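Handheld gripper kit for recording training data: Clenance or hire from Catola?
Posted in Robotics and Automation, 02/04/2024

I'm setting up a small job to record pick and place demonstrations on ordinary desk items and I need a hand-held gripper with a camera on it. The two I've got down to are the Clenance two-finger kit, which I'd be buying outright, and a monthly hire from Catola, which comes with an operator guide and someone on the phone. I have no arm yet. The plan is to collect first and get the arm later in the year.

My budget would stretch to one Clenance now and a second in the summer. What I can't tell from the product page is how the fingers get on with smooth rounded things, and whether the wide lens is a nuisance. Has anyone used either for more than an afternoon?

tumcombe_bench

We bought the Clenance in February and have put 414 recordings through it, nearly all on a desk with the usual clutter left where it was. The ribbed pads are soft and they give round whatever you close on, so you don't have to be very exact.
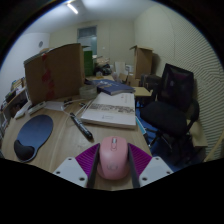
Smooth plastic shells were fine for us as long as we closed slowly. Go in fast and the thing squirts out forwards. Thin flat items are harder, and a single sheet of paper is more or less a waste of time with this finger shape. The trigger is stiff for the first few days. Mine eased off, my colleague's didn't and Clenance sent a new spring without any fuss.

The lens is very wide and the corners go black. It looks odd on a monitor but it does mean you get the room in as well as the table, and the tracking seems to like that. We had far more dropouts facing a bare wall.

Setting up takes 20 minutes the first time and 3 after that. The printed manual is poor — get the PDF from their support page, it's a later version. 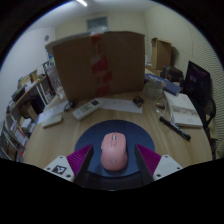

Check the markers before you start each batch. Clenance supply them as stickers and the cheap ones lift at the corners. The black-and-white square sits on the left plate, near the fastener holes, so it's easy to catch with a thumb when you pick the kit up. I keep a spare sheet in the case and swap them every 100 recordings.

todorova_labs

Can't speak for Clenance. We had the Catola hire for one job and the kit was all right, but you pay for the days it's in the post both ways, and that is in the small print. The phone support was good. If you're only doing a few weeks I'd hire. If you already know you want two of them, buy.

greyplug

Does it have to be hand-held? I'd get the arm first.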